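Drirnier Table Pack
Two-arm table clearing software, release with the table finder fault

Product status: on sale, with a notice. Please read the notice before you let it near plates you like.
Supplied by: Rind, Durkthorpe
Page updated: 2020-09-27

The Drirnier Table Pack runs a two-armed robot through the small chores of a dining table: plates, shallow bowls, cutlery, and whatever small item has been left in the wrong spot by somebody in a hurry. It comes with the arm planner, the grip library, the table finder and our practice flat, Sorutstead, a simulated home with a sloping ceiling and more chairs than anyone needs. You can run the whole pack in Sorutstead before you go anywhere near a real dinner service. We strongly suggest you do. We did, and that's how this page came to be so long.

The fault in short: in the current release, an arm that is waiting its turn can decide that the ceiling is a table. Having decided this, it tries to be helpful.
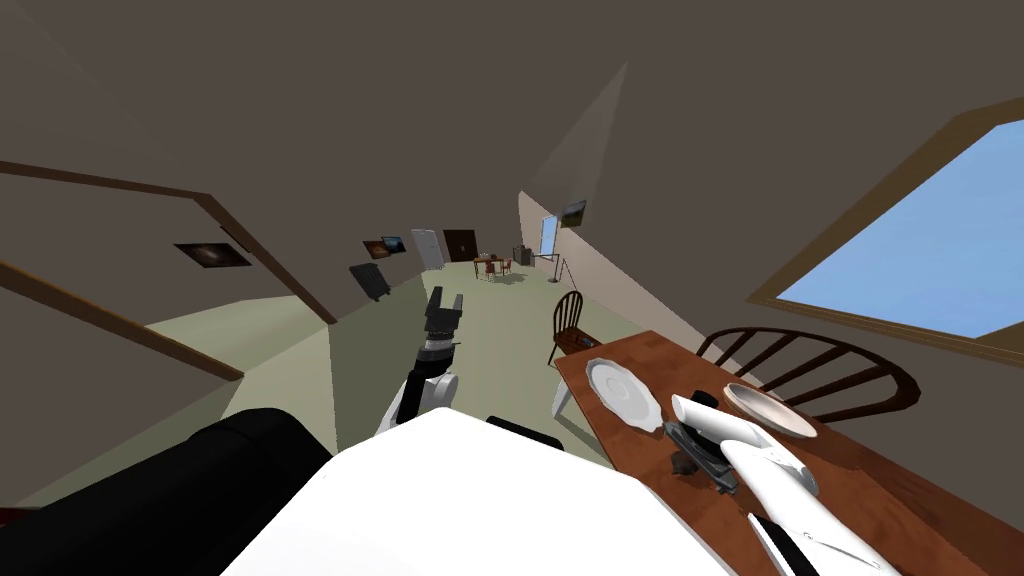 Can I keep using the pack until the fix is out?
You can use it in Sorutstead as much as you like. On a real robot, set the idle arm to Locked in the arm menu and keep people out of reach of both arms while it runs.

The table finder looks for something large, flat and dull, which describes a good many tables. It then checks that the thing is roughly level and within reach. Both checks use the wrist angle, and in this release the wrist angle stops being refreshed once an arm has been idle for a while. So the arm lifts its gripper out of the way, the wrist camera tips back, and the finder is handed a big plain surface along with an old angle that says the camera is still pointing down. It puts two and two together and books a place for lunch on the ceiling.

What happens next depends on which arm is busy. If the working arm is carrying something, the planner now believes there are two tables and that the second one is beautifully clear. A sensible place for a plate, you might think. The working arm starts to bring the plate up, the idle arm reaches to meet it, and the two of them meet in the middle with neither giving way.

We found it in a batch of 847 runs in Sorutstead. The second table turned up in 111 of them. Most ended with the planner giving up and posting the message "Target out of reach", which was true, and which we read for far too long as a problem with the arm length setting. In 22 runs the arms touched. Simulated plates cost us nothing, but the force readings were well over what we'd accept on a real machine, and that's why the sale page has turned into a safety page.

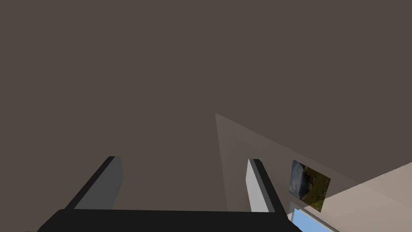 Paraskevi Zervas

I wrote the table finder, so I get to write this part as well.

The level check was my idea. It was meant to stop the pack treating walls as tables, after an early version spent an afternoon trying to wipe one. It does that job nicely. What I hadn't allowed for was that the check takes the wrist's word for where the wrist is. When the reading is old, the check passes with full marks. There was a test for stale readings and it passed too, as I had written it for a moving arm. An arm standing still with its gripper in the air never came up.

The other half is my fault in a duller way. The finder gives a score to each surface, and clutter lowers the score. A dining table in use has things on it, so it scores badly. A ceiling keeps itself tidy. Given the choice, the finder preferred the ceiling every time, and was very sure of itself in the log.

People have asked whether a darker table or a paler ceiling would help. Please don't decorate on my account. Colour makes very little difference.

The fix does three jobs. It refreshes the wrist angle whether or not the arm is moving, it throws away any surface found while the gripper is above the elbow, and it won't allow a second table unless you've told it there is one. That last rule will annoy anyone with

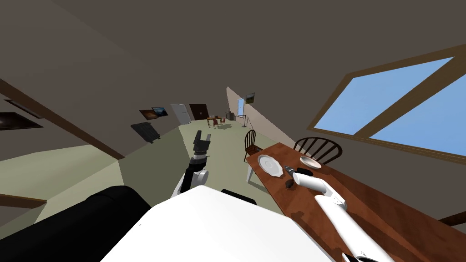 a side table, a sideboard or a breakfast bar, and I'm sorry about that. You can add extra surfaces by hand in the room menu. It takes a few minutes and the menu is ugly.

We've also changed the message. When the planner refuses a surface, it now says which one it refused and how high up it thinks it is. "Refused: surface 2, overhead" would have saved me most of September.

The fixed build has so far done 2,000 runs in Sorutstead without a second table and without the arms touching. I'd like it to do more before I call it finished, particularly the jobs where one arm waits a long time while the other fusses with cutlery. 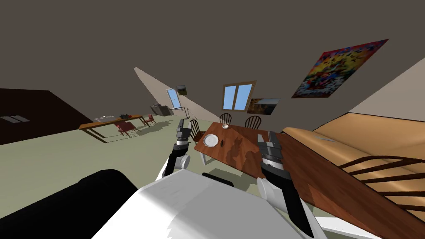 Right gripper over the near edge of the table, Sorutstead practice flat.

If you already own the pack

Lock the idle arm. Turn off "Share task between arms", which is on by default. Check that the stop button is within reach of the person running the job, and press it once at the start of the day to be sure it still stops things. If you see "Target out of reach" while the target is plainly a plate in front of the robot, stop the run and save the log before you restart. Restarting clears the wrist readings, and with them any evidence.

Send logs to the Durkthorpe office with your licence number in the subject line. We don't need a video, though we've enjoyed the ones we've had.

If you're thinking of buying

Orders placed now get the current release and the fixed build when it's ready, at no extra charge. The pack includes one Sorutstead licence, the grip library and the printed handbook. Page nine of the handbook says the table finder "will work in any room with a ceiling". A correction slip is enclosed.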